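Threads > Open days > Domow lab visit

Milagros Muñoz
18th February

1/ Today I visited the open day of Domow in Mistadby. I had wanted to see this place for a long time, so I will write a few posts. Please excuse my English.

2/ They let in 20 visitors at a time. Our group began with a short talk on how a robot learns to pick up things from a person's hand movements. I understood maybe half of it, but the engineer was patient with my questions.

3/ After the talk we went to the tables. You hold the gripper in your own hand and work with it as if you were the robot. It is more difficult than it looks! My fingers wanted to help all the time.

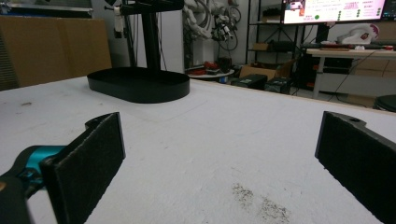
Gripper wide open over the white table, black tray in front. The white arm is at the back.

4/ The pads have a soft, felt-like surface on the inside. I asked if they wear out. The answer: after 300 picks they check them, and sometimes they change only one side.

5/ My friend from Grasso asked about the price. They did not want to say. Fair enough.

6/ The next open day is in March. Registration is free, but there are only 40 places, so write to them early. I will go again and bring my students.

168 likes · 20 comments · 7 shares

Recent from Milagros Muñoz
Wondemero workshop: my notes
Which gloves for small parts?
Two days at the Grasso training center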